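### 4.2 Attendance and Late-Season Form

Lulton lists its gym at 2,000 seats and reported 3,513 fans for the Plillow game, a figure we have left out of the model. Across the remaining 428 games, home teams on short rest shot worse from the line, and louder crowds did little to help. Pludier's coaches blamed the rims. We tested the rims. They were fine.

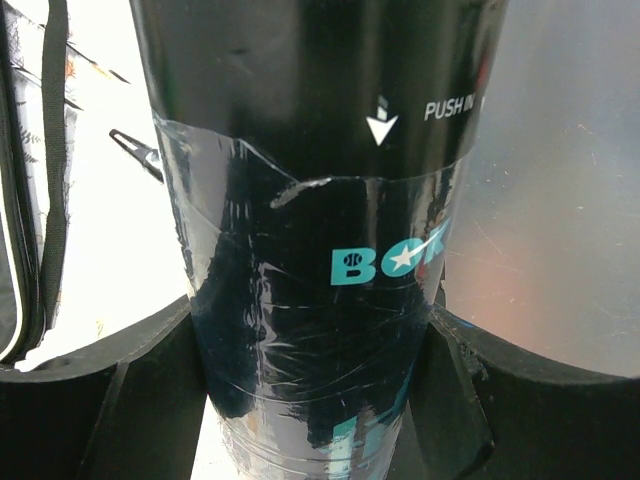
**Figure 2.** Black tumbler with clear plastic wrapped around its middle and lower portion.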